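My daughter starts eighth grade in September, and last week the school sent home the reading list. It has 14 books on it. She is supposed to finish four before the first day and keep a log with the title, the page count and two sentences about each one.

I had planned to stay out of it this year. Last summer I checked the log every evening, and by July she was hiding in her room at log time. She read the books, but she stopped reading anything else.

So we tried something different. She picked her four on her own. The first was a 400-page novel I would never have chosen for her, and she got through it in nine days. I didn't ask about it. She told me the plot anyway, over several dinners, in more detail than I needed.

I mentioned this to Berkay Canpolat, who taught her English in sixth grade at Uddale. He said the log is mostly there so teachers know what to talk about with each kid in the first week, and it isn't graded. I wish the letter had said so.

The second book is going slower. It has been on the kitchen counter since Sunday's pancakes, next to her water bottle, with a receipt for a bookmark. I move it when I cook and put it back after. 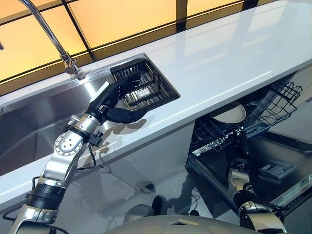 She has until the end of August for the other two, and she hasn't picked the fourth one yet. I'm leaving that to her as well.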